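Unit 6: Starch-thickened sauces

These notes go with the second practical. Read them before the session and bring the costing sheet from Unit 5.

6.1 What starch does

Raw starch sits in small granules that do not dissolve in cold water. When they are heated in liquid the granules take up water, swell and press against each other, and the liquid thickens. Wheat flour starts to thicken well below boiling but needs a short simmer to reach full strength and to lose its raw taste. Cornflour thickens later and more suddenly, and gives a clearer sauce. Potato starch is the strongest of the three by weight and the least tolerant of long boiling.

If dry flour goes straight into hot liquid, the outside of each clump gels and seals the inside. The result is lumps, and whisking will only break up some of them. The grains have to be kept apart before they meet the heat, with fat (a roux) or with cold liquid (a slurry).

6.2 The roux

Equal weights of butter and plain flour. Melt the butter over a low heat, add the flour in one go and stir to a smooth paste. For a white sauce, cook for 2 minutes without letting it colour. A blond roux is taken to a pale straw shade and a brown roux to the colour of a hazelnut. Browning breaks down part of the starch, so a brown roux thickens less and more of it is needed for the same volume.
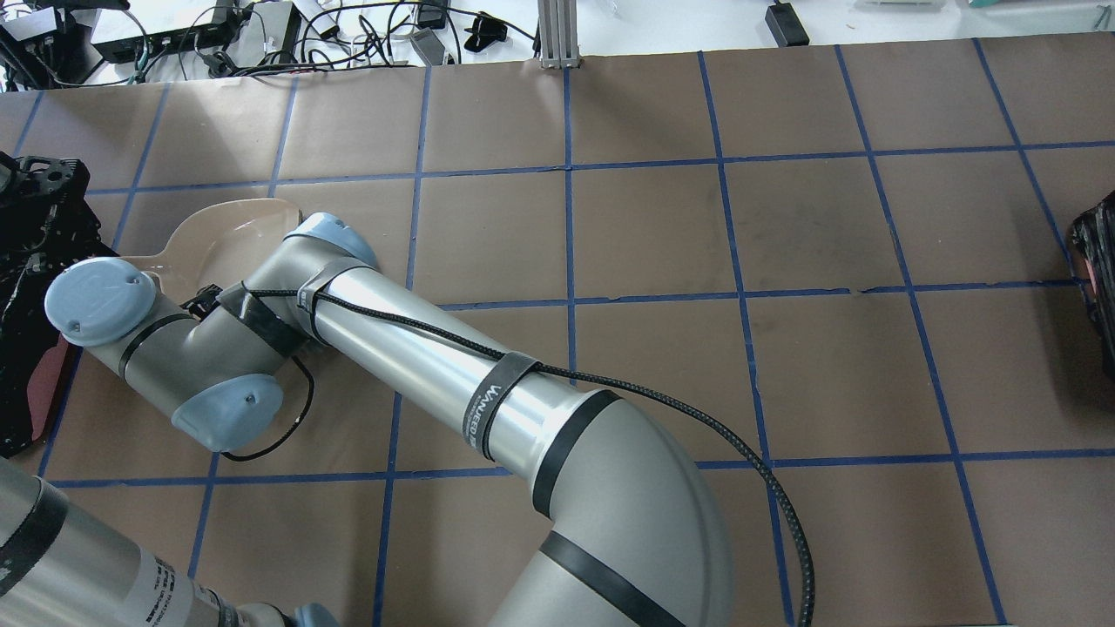
Add the milk in stages. The first addition will tighten the paste into a stiff ball, and it should be worked smooth before any more goes in. Once a third of the milk is in, the rest can be added faster. Bring to a simmer, stirring into the corners of the pan, and hold there for five minutes.

Warm milk is quicker than cold. Cold milk is more forgiving for beginners and is what we use in the practical.

6.3 Cheese sauce

Grate 130 g of mature cheddar finely. Take the finished white sauce off the heat, wait a minute, then stir in the cheese a handful at a time. Boiling a sauce after the cheese has gone in tightens the milk protein and drives out the fat, which shows as a grainy texture with oil at the edge. A little mustard powder may be added with the flour. Season last - cheddar varies a good deal in salt.

Yield with the quantities on the sheet is 265 ml, enough for two portions of pasta bake. Groups using the Plukwood pans should expect slightly less, as the base is wide and more water is lost.

6.4 Holding and reheating

A starch sauce goes on thickening as it cools and will form a skin if left open. Press greaseproof paper on to the surface. Reheat gently with a splash of milk. Flour-based sauces do not freeze well on their own, as the gel gives up water on thawing - a brisk whisk over the heat brings most of them back. 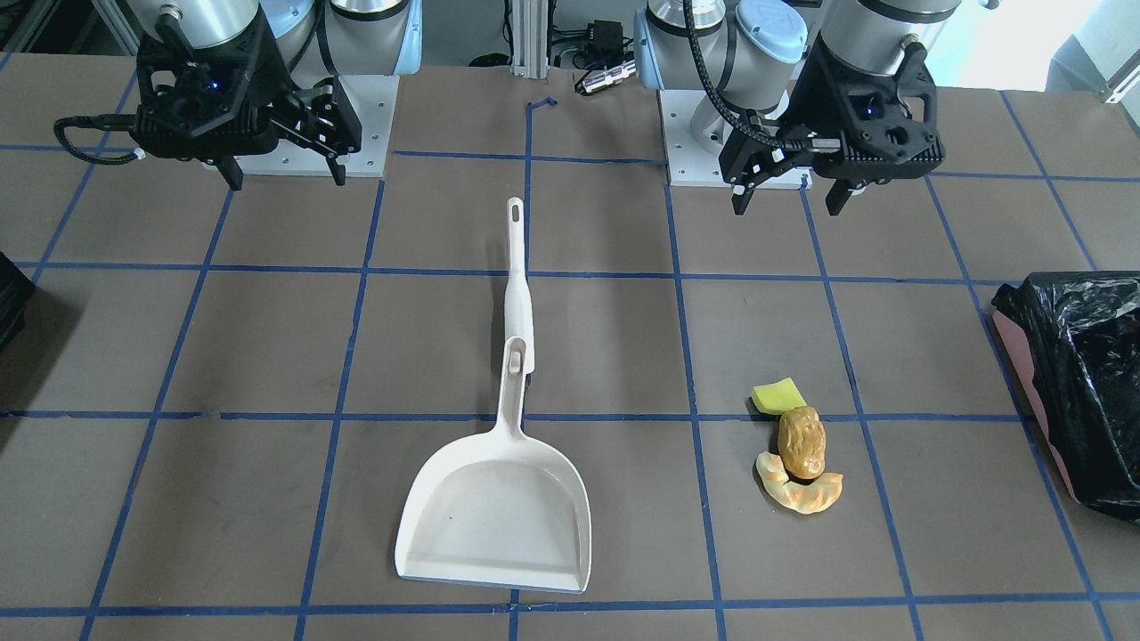 Samran Phetsri asked whether the cheese sauce could be made with cornflour, for a guest who cannot eat wheat. It can. Use half the weight of cornflour, mixed with a little of the cold milk, and leave out the roux stage. Stir the butter in at the end. The sauce will be glossier and will thin if it is boiled hard or stirred for too long after it has set. Check the label on the mustard powder, as some brands contain wheat flour.

6.5 For next time

Write up the yield and texture of your own sauce, with a note of the pan used. Read Unit 7 (egg-thickened sauces) as far as the section on custard.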